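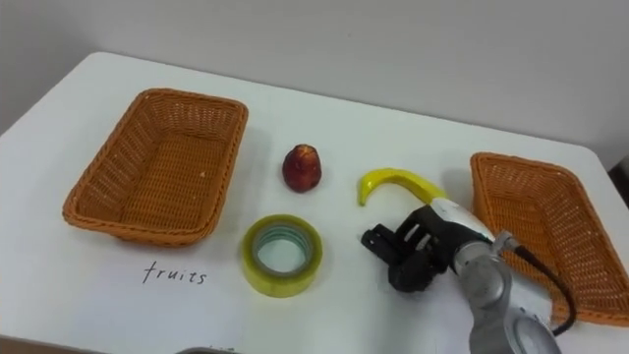

Gorazd Begović would have liked the handwriting rule to be even stricter. If a person walking past the table can't read the label, he wrote in the comments on the draft, then the test shouldn't count, and it doesn't matter how well the arm did.

His note was one of more than 700 that came in on the Nitilance sorting guide, and the final version is out as of 1st August. It's free, it's short, and it is a pleasure to read, which is a rare thing to be able to say about a test standard!

The guide covers one humble job: a robot picks mixed items off a tabletop and puts each one in the right container. Fruit goes one way, office supplies go another. Labs and small companies have been running versions of this for years, and each has had its own house rules about what a "successful sort" means. Some counted an item that bounced off the rim and fell in. Some let the operator nudge a banana back into reach and said nothing about it in the write-up. Comparing two sets of results was close to hopeless.

Now there are 5 core rules, all in plain words. Containers must be empty at the start. Every container gets a label a person can read without help. Items begin loose on the table, with clear space between them, and at least one has to be an awkward shape (the guide suggests tape rolls, staplers and anything with a hole in it). Once the arm starts moving, hands stay off until the run is over. And every run gets logged, including the bad ones.

That last rule is the one people are talking about. Olga Sampaio, who led the writing at Sendton, fought hard to keep it in. "A dropped apple is good information," she said. "I want to know how it was dropped, and I want to know it happened on run three and again on run nineteen."

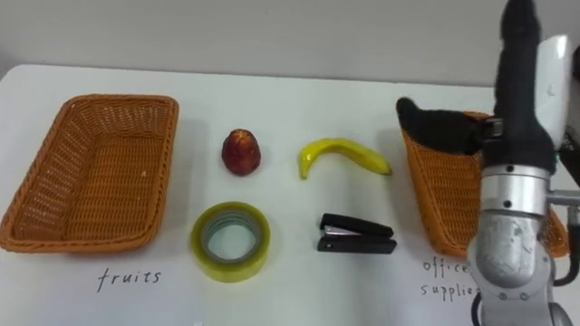

She got her way, and the log sheet at the back of the guide now has a full column for drops, slips and second tries. There is also a box for items the arm never attempted, which the earlier draft had left out completely.

The trial runs behind the guide were done at Fogh and Tikesitz, with the same item list at both sites. Between them the two teams logged 2519 picks. Ívar Stougaard went through the Fogh sheets line by line and found that many of the disagreements came down to the word "placed." The guide settles it: an item is placed when it is resting inside the container and the hand has let go. An item still in the grip does not count, however close it is.

Real fruit or play fruit? Both are fine, as long as the report says which. The same goes for labels, which can be written on the table or on a sheet of paper, provided they stay put for the whole run and are the same from one run to the next.

There's a safety page too, and it's a good one. Keep cables away from the path of the hand. Give the arm 60 seconds of slow movement before the first real run of the day. Put the stop button where the person watching can reach it while seated.
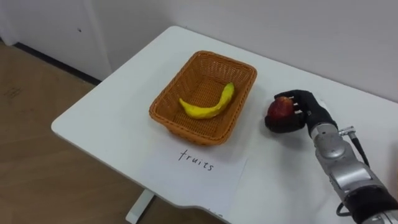

A banana in the fruit basket and an apple in the robot's grip.

Ketill Brøndum, who helped with the Tikesitz trials, is already planning a follow-up for soft packaging and bags, which the current guide leaves alone. He is looking for teams with different kinds of hands, two-fingered grippers especially, and says small groups are very welcome. Sign-up opens in September, and anyone who has used the log sheet in the meantime is asked to send in a copy, messy notes and all.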